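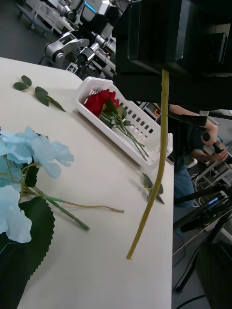
Forum > Manipulation > Faults and Safety
Gripper opens by itself in the middle of a hold
posted by stemwinder_k, Saturday
14 replies - 382 views

Hello all. I would like to ask for advice about a fault which I can not explain well.

Our task is sorting artificial flowers. The arm is driven by a person with a handheld controller. It takes one stem from the table, holds it upright and puts it into the basket. We use the Tromus gripper with the Lument control software, version 3.

The trouble is with the thin stems only. In the last session of 105 picks, the gripper opened 5 times when no one had asked for it. The stem fell to the table or over the side of it. With the roses, which have a thick stem, I have not seen it even once. The log shows "grip lost" and then an open command, in that order, but my operator did not touch the open button. I believe him, and the controller log agrees.

I have already changed the cable at the wrist and the fault is the same. What should I look at next?

---

derkport_lab
Please check the minimum width setting. When the fingers close on something very thin, Lument can decide that they closed on nothing. Then it does a recovery, and the first step of the recovery is to open. We had the same in Derkport with plastic straws.

---

mx_tolliver
I don't agree that it is a setting. If it was, it would fail on every thin stem, and he has 100 good picks. I would say the cable, but further back, where it passes the elbow. Move the arm slowly by hand with the power on and watch the current value.

---

stemwinder_k
Thank you both. The minimum width was at the factory value. I measured one of the yellow-green stems and it is just a little above this value, so maybe a small bend in the stem is enough to go under. This could explain why it is not every time.

I also moved the arm as mx_tolliver proposed, for around ten minutes. The current stayed steady.

---

cabrera_bench
May I say something about safety, because it was not mentioned yet. A stem made of plastic is nothing. But a gripper that opens without a command is the same fault if it holds a glass or a knife. And your operator stands how far from the table? At Cabrera we do not let anyone within reach of the arm until such a thing is found.

---

mx_tolliver
For a flower this is too much, I think. The arm itself did not move wrong, only the fingers.

---

cabrera_bench
The recovery can include a short lift of the arm after the opening. In our setup it did, and it was fast. So I stay with my opinion - first stop the automatic recovery, then look for the cause.

---

stemwinder_k
I looked in the file and you are right, the lift is there. I did not know it. I have now turned the recovery off, so on "grip lost" the arm stops and waits for the operator. We also put a line of tape on the floor.

With the minimum width lowered I did one more session on thin stems only. There was one "grip lost", and the stem stayed in the fingers. So the setting was a part of it, but I am not sure it is all.

---

derkport_lab
Look at the finger pads also. If they are worn in the middle, a thin stem sits in the hollow and the width reading jumps.

---

stemwinder_k
The left pad has a hollow, I can feel it with my nail. New pads are ordered. I will write again when they are on.

Tags: gripper, grip lost, recovery, Lument
Share (3)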